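Ticket 1698
Raised by: Flelex office, second floor
Assigned to: Plorkeo Facilities Desk
Category: Furniture / Other / Plants
Priority: Low (requester disputes this)
Status: Open

Sunday, September 20, 2026, 17:20
The plant on the wooden table keeps ending up by the right-hand edge. I put it back in the middle on Friday and it has migrated again. Please advise. I chose "Plants" from the menu, so somebody at your end must have expected this day to come.

Reply from desk, 17:43
Thanks for contacting Plorkeo. Is the table level? Please also confirm what else is kept on it, and attach a photo.

Requester, 18:02
Photo attached. The tray stays in the middle without any trouble, so I am inclined to believe the table. 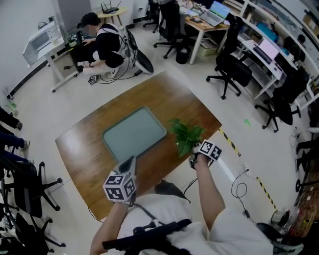 Attachment 1: table with plant and tray, desks behind.

Requester, 18:09
Spirit level says flat both ways. I also tried a marble, which sat there looking bored.

Reply from desk, 18:15
Could the plant be turning towards the light? Our guidance sheet mentions this.

Requester, 18:21
Turning, yes. Travelling, I doubt it. The pot is from Skornura and has no feet.

Reply from desk, 18:30
Understood. Please try the following.
1. Put a cork mat under the pot.
2. Mark its position with a bit of masking tape.
3. Water it where it stands. Do not carry it to the sink.
4. Check again after 23 hours.

Requester, 18:38
On step 3: we do carry it to the sink. Everyone does, and everyone puts it down on the first bit of table they reach on the way back. I can see where this is heading and would like it noted that I got there by myself. 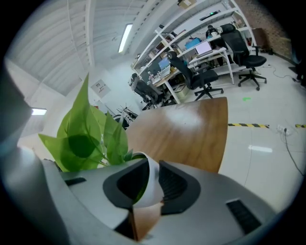

Requester, 18:44
While I have you, the cork mats we were sent by Zerouali are 17 cm across and the saucer is 20. Can we have the larger ones? One will do. The plant itself is in good leaf and has no complaints.

Reply from desk, 18:52
Larger mat ordered. Cause logged as "put down there by staff". Shall I close the ticket?

Requester, 18:55
Leave it open until the mat comes. And please change the category to Furniture, as I have to work with these people.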